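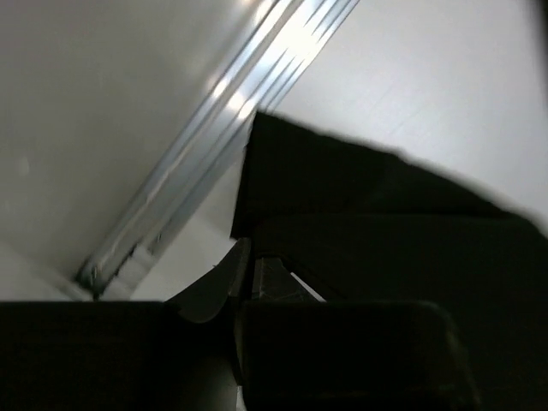 Gladys Salazar
Community member, Acuña Residents' Help Forum

My tenancy at the Nonditz building ends on May 31, 2024, and the shared laundry there closes to me on the same date. I would be grateful for advice on storing winter clothing over the warmer months in a flat with one small cupboard. The items are mostly elastic-waisted trousers, jumpers and a heavy grey coat. Would vacuum bags be suitable, or do they damage the fibres?

Man-lok Yang
Moderator

Vacuum bags are acceptable for synthetic fabrics. They are not recommended for wool or down, which may remain flattened when the bag is opened.

All garments should be laundered before storage, as body oils attract moths and will yellow lighter colours.

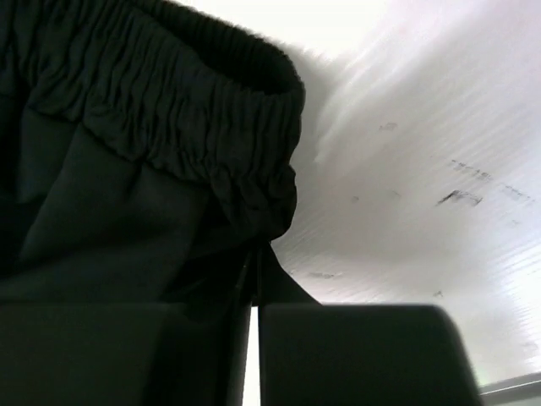
Elastic should be stored relaxed. Trousers with a gathered waist are best folded once at the knee and laid flat – clip hangers hold the band under tension and shorten its life. Please also refer to thread 809, where the treatment of moth damage is set out in full.

Aníbal Bettencourt
Member

I agree with the moderator regarding wool. For smaller items, cloth drawstring bags are satisfactory and may be hung from a hook or the end of a rail. A label should be tied to the cord, noting the contents and the month of storage. Mine are marked September and are not opened before then.
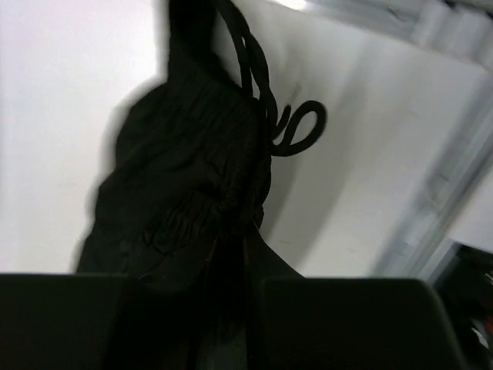
Black drawstring bag, hanging against a white wall.

Édgar Mosquera
Member

Cedar blocks. Sand them lightly each year or the scent fades.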